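November, open day, 2:00 pm slot

Visitors from Priklow arrived early, so they got to watch us look for the extension cord. Siiri Kazlauskienė did the talking, I did the standing near the stop button. Log says 238 attempts on the table task since the last retune, which she rounded up for the guests with great confidence.

Task as announced: two arms, white table, green cup, a clear item next to it and a small dark one. Right arm works, left arm waits at the corner. Someone asked if the left one was on a break - fair question.

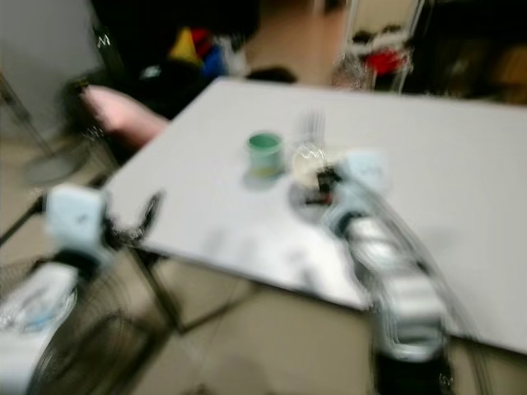

Notes for next time

Speed was set to 70 percent. Butkienė wants it slower for guests, I want it slower for me.

Clear objects are still the hard part. Told the visitors so before they could ask.

Most popular exhibit: the cookies. Second: the Umlow poster, which has had a typo in it since we paid for it.

Todo - rotate the log before it hits 3000 lines, find out who promised Priklow a second demo, buy a longer cord.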